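# Stukbridge lab compares two grippers and two controllers on a kitchen tabletop

The manipulation group at Stukbridge has finished the first round of a side-by-side trial of two parallel grippers, run on the same arm and the same white table of kitchen items and toy-like food.

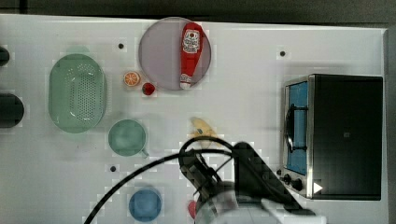

Reynaldo Sarmiento thinks the comparison should have started with the cable. In his reply to the group's trial note he wrote that a gripper's rated stroke says little once its lead is free to loop over the work, and that he would want every run repeated with the lead clipped to the last link before reading anything into the scores. He also asked for the raw joint currents, which the group has agreed to release with the second round.

The trial pairs the Herrero gripper, a light unit with short jointed fingers, against the Sternside gripper, which is heavier and has a wider opening. Each was run under the arm's stock position controller and again under a force-limited controller written in the lab by Montri Ruangrit. That gives four combinations. Each combination was given 40 attempts at every task, in a fixed order of objects, with the table reset by hand between attempts.

Tasks were split into 6 types: picking up a small food piece, picking up a banana, lifting a cup by its rim, moving a bottle off a plate, turning an oven knob and opening an oven door by its handle. Object positions were shifted between attempts using a printed list, and the same list was used for all four combinations. An attempt was stopped and scored as a failure after 90 seconds.

On the two food tasks the grippers were close. The Herrero unit did slightly better on small pieces under both controllers. Its fingertips are narrower and reach the table at a shallower angle. The Sternside unit tended to push a small piece sideways before closing, and the force-limited controller did not correct this.

Cups separated the controllers more than the grippers. Under stock position control, both units closed to a commanded width whatever they touched, and a cup that was slightly off center was dragged before it was lifted. With force limiting, the first finger stopped on contact and the arm moved to center the grasp. Ruangrit's log puts most of the remaining cup failures down to the wrist reaching its joint limit on the near side of the table.

The bottle task favored the Sternside unit. Its wider opening allowed a grasp across the body, while the Herrero unit had to take the neck and often let the base swing. The group scored a swing as a pass if the bottle left the plate and was set down on the table without being dropped. Nima Asadi, in a comment attached to the results, argues that this rule is too generous and proposes a separate score for placement.

Neither gripper did well on the knobs. Closing on a knob was reliable, but turning it required the wrist to stay in line with the knob's axis, and small errors in the arm's calibration caused the fingers to slip off partway through. The door was easier. Both units could hook the handle and pull, and the choice of controller made little difference once the door had started to move.

Camera placement was kept constant. All attempts were recorded from above, and the same view was supplied to the controller software for object location. Estíbaliz Aranda, writing in the trial note, lists two known weaknesses of the arrangement: the arm hides part of the work area during a reach from the near side, and height has to be inferred. A second camera on the wrist was tested briefly and left out of the scored runs when its mount was found to reduce the usable wrist rotation.

Controller timing was also logged. The stock controller accepts commands at a fixed rate of 1,000 per second. The lab's version runs inside the same loop and adds a current threshold for each finger. The threshold was set once for each gripper and was not tuned by object. Ruangrit expects tuning to help with cups and does not expect it to help with knobs.

The second round is planned for June. It will keep the same tasks and the same position list, add a placement score along the lines Asadi suggests, and include a set of runs with the gripper lead clipped to the arm. Knob turning will be repeated after a fresh calibration. The wrist camera will return if a lower mount can be machined in time; otherwise the overhead view will again be used alone.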